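Gumska Folding Workbench, 915 mm

Home > Workshop > Benches and trestles > Gumska 915

In stock. Ships flat. Weighs more than you think.

We have sold a lot of folding workbenches over the years, and most of them folded. Some did it when asked. The Gumska 915 is the one we kept in our own workshop after the others had gone to the kerb, and it has been holding up a drop saw and a radio ever since.

It is a plain thing. The top is beech, 915 mm long and 603 mm deep, oiled at the factory and in need of another coat by the time you've owned it for a winter. The legs are steel, painted a grey that the maker calls Harbour and everyone else calls grey. There is a shelf underneath. The shelf comes with a label asking you not to stand on it, which gives you an idea of who has been writing to the maker.

What it's for

Sawing, planing, gluing, sorting screws into jars, mending a chair that should have been thrown out in the last house. It will take a mid-sized vice at either end, and the holes along the front edge accept standard 19 mm bench dogs. It is not a picnic table, though we know of at least one household in Ballarat where it does Christmas lunch for the kids.

If you want a bench for serious hand planing, the sort where you lean in and grunt, buy a fixed one. The Gumska is steady for something that folds. A fixed bench is steady, full stop. We stock the Kettler joiner's bench for people with the floor space and an understanding partner.

Size and fit

Length: 915 mm
Depth: 603 mm
Height: adjustable, 4 positions
Top: solid beech, oiled
Legs: folding steel, grey
Dog holes: 19 mm
Clamps supplied: 2
Colour choices: no

The lowest position suits children and people who like backache. Most adults settle on the third one up and never touch the pins again. If your garage floor slopes towards the door, and it does, there is a screw foot on each leg. Set the back ones first.

Putting it together

Allow an hour. The instructions were translated at some point from a language that doesn't care for verbs, so Nestor Lumbao in our Footscray shop has written his own version, and we slip a copy in with every bench. His runs to a single page and the words are all his, including the one in step three, which we have asked him to change.

Fit the legs loosely, stand the bench up, then tighten. If you tighten as you go you will end up with a bench that rocks, and you'll ring us, and Nestor will ask if you tightened as you went. 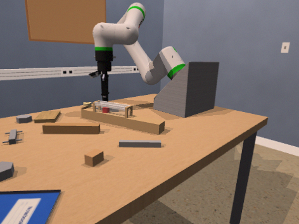

Looking after it

Beech moves with the weather. In a damp shed the top may cup slightly across its width. Flip the boards over and it will think better of it in a month or so. Wipe up glue while it's wet. Dried glue comes off with a cabinet scraper and some language.

Re-oil every September, or whenever water stops beading. We use Nistar bench oil and sell it in two sizes, the small one being enough for a single bench and the large one being enough to leave half a tin going solid under the sink. Rags soaked in oil can catch fire on their own, so lay them flat outside to dry before they go in the bin. We're quite serious about that part.

Extras

Goltis quick-grip vice, bolts straight on, jaws lined with cork
Spare bench dogs, sold in pairs, usually bought singly by people who have lost one
Canvas cover with ties, useful if the cat has views about warm timber
Replacement height pins, because they roll under things

Delivery and returns

Metro orders go out by courier and regional ones by whoever is heading that way. The carton takes two people. The driver is one person, and will point this out, so have a neighbour handy or a trolley.

You can send it back within a month if you change your mind, provided it's clean and you haven't drilled into it. We had one returned with a bird box still screwed to the top. It was a decent bird box, but we charged for the beech.

Stocktake is on Saturday, 22nd July, and the shop will be shut all day. Web orders placed over that weekend will be packed on the Monday, once we've found everything again.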